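Notes from a week of collecting hand demos
Khrystyna Moroz

Starting a thread on how we gather examples for the hand. People keep asking me for this and I keep answering in private messages, so I'm putting it in one place.
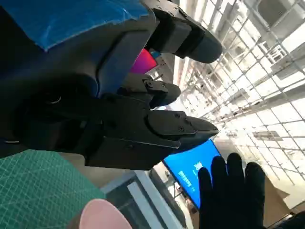

Photo: Khrystyna Moroz / Brimden, wrist camera

1/ Background first. I work at Brimden, on the small team that collects training examples for a multi-fingered hand. The learning side is done by other people. My job is to get them clean recordings of someone doing a task, over and over, with enough variety that the model has something to learn from.

2/ The view in the photo comes from the wrist camera. Most of what it sees is the hand's own fingers. New people are surprised by how little of the table is left once the hand tilts. The model gets the same view, so the person running the demo should get used to it too.

3/ You can see bits of magenta and cyan between two of the fingers. That is the kind of view we argue over. A partly hidden object is fine for training. A fully hidden one for most of the recording is a problem, and we usually mark those for review.

4/ This round's target was 100 accepted demos of one task: pick up a small object, turn the wrist, set it down on the other side of the mat. Accepted means it passed review. Recorded and accepted are very different numbers and you should always ask which one someone is quoting.

5/ We threw out 29. I went back through the notes on Thursday and sorted them by reason, and the biggest group was 13 where the operator paused in the middle of the motion.

6/ Pauses matter more than people expect. If the operator stops to think with the hand over the object, the model can learn to stop there too. Then you get a policy that reaches out and hovers. We had that in the spring and it took us too long to trace it back to the recordings.

7/ What helped was a dry run. Each operator does the motion twice with recording off, then starts. If they lose their place they end the demo and begin again. They don't try to rescue it.

8/ The rest of the rejects were a mix. Dropped objects where the operator kept going without picking up again. A few where the start position was wrong. Two where the camera stream and the joint data were out of step, which is a software problem and no fault of the operator.

9/ On drops: we do keep some. If the object slips and the operator goes back for it in one smooth motion, that is a useful example and it gets its own label. The model needs to see recoveries. We just don't want them mixed in with the clean ones under the same name.

10/ Labels. Ours are short: task, object, operator, result, and a free text note. We tried a longer form with more fields, and people filled in the first few and guessed at the others. Short form, better data.

11/ Write the free text note right after the demo. At the end of the day you will not remember which grasp felt odd. "Thumb slid a bit" is plenty. I have found real problems from notes shorter than that.

12/ Lighting is a constant headache. When the hand tilts up, the camera takes in the ceiling, and bright ceiling light washes out part of the picture. Exposure then shifts and colors on the objects shift with it. We lock exposure at the start of each session now. Some of the ceiling still comes out too bright, and I can live with that as long as the objects look the same from one demo to the next.

13/ Someone asked if we clear everything out of the background. No. We tried plain backgrounds for the first round and the policy did well until we moved it to another bench. Now we leave normal stuff in view and change it between sessions.

14/ The cutting mat is handy. The printed grid makes it quick to reset the object to a planned spot. I keep a sheet with start positions by row and column and cross them off. Without the sheet everybody puts the object in the same comfortable place near the middle.

15/ Same goes for how the object is turned. Left alone, people set it down at the angle that is easiest to grab. So the sheet lists the angle too. It slows the session down a little and I think it's worth it.

16/ Tools, for those who asked. Recording goes through Firix, which we wrote in house. It saves the camera streams, joint positions and operator commands on one clock. Review happens in a separate viewer called Clestska. Keeping them separate was on purpose - I don't want operators judging their own demos while they are still recording.

17/ Review is slow. One person watches every demo at normal speed, then again with the joint plots next to it. We tried reviewing at double speed and missed short pauses, so we went back.

18/ Operator fatigue shows up in the data before the operator notices it. Motions get shorter, grasps get sloppier, and the hand starts moving before the object is really held. We switch people out on a timer. Asking "are you tired?" gets you a no every time.

19/ We also want more than one operator in every set. One very good operator gives you very consistent demos, and the model learns that one person's habits. Mine is coming in too low from the left. It's all over our early sets.

20/ Next round starts in September with the Tymoshchuk set, our name for a new group of objects that are softer and harder to hold. I expect more rejects. We'll keep the same mat and the same sheet so the results can be compared with this round.

21/ A few replies asked if we plan to share the recordings. Not decided. The label format I can share, and I'll post it under this thread once I've cleaned up the field names.

22/ Question for others doing this: how do you handle demos where the task succeeds but the motion is ugly? We currently accept them with a tag, and the training side drops them about half the time. I would like a better rule than that. Replies are open.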